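Die Stimme aus Drasta

Jinis singt, seit sie denken kann. In Drasta leitete ihre Mutter den Kirchenchor, der Vater spielte Orgel. Mit 8 Jahren stand sie zum ersten Mal allein vor der Gemeinde.

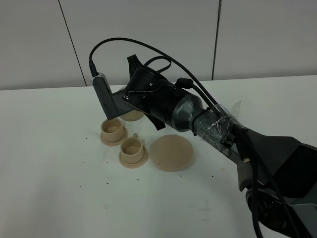
Umweg über das Studium

Nach der Schule begann sie ein Gesangsstudium und brach es nach drei Semestern ab. Sie zog zurück, gab Unterricht und schrieb abends eigene Lieder, zunächst nur am Klavier.
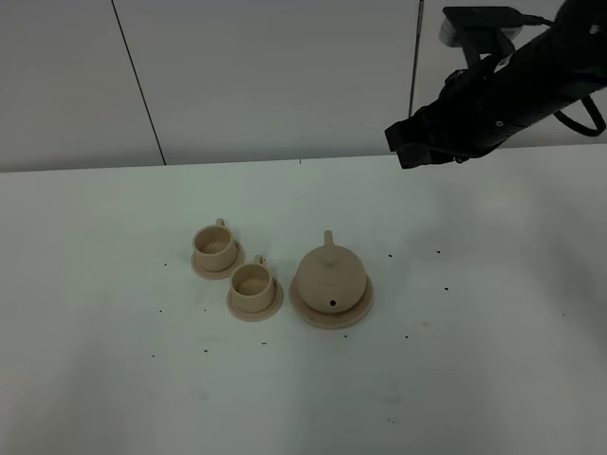
Vor der Jury

Im April bewarb sie sich bei der Castingshow Findosum. 300 Bewerber kamen zur Vorrunde. Jinis sang eine Ballade ohne Begleitung, zwei von drei Juroren stimmten für sie.
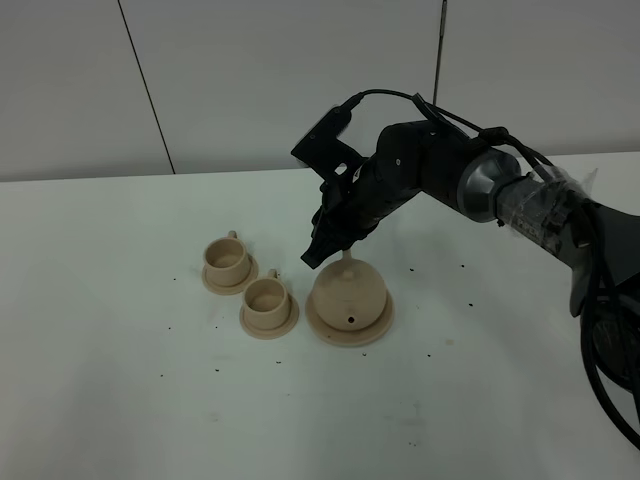

Schwarzer Roboterarm über weißer Tischplatte

Im Halbfinale schied sie aus. Das Label Pramanik nahm sie trotzdem unter Vertrag. Die erste Single erschien am 25.09.2021, ein ruhiges Stück über den Abschied von zu Hause. 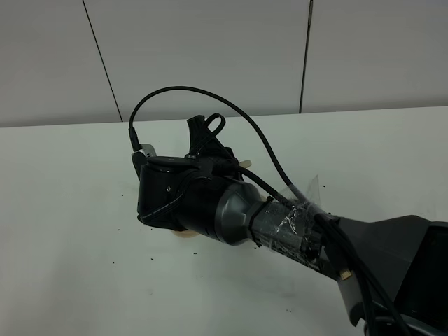 Armsegment mit Klebeband und Kabelbinder

Zurzeit arbeitet sie am Album. Im Chor von Drasta singt sie weiterhin mit, zweiter Alt.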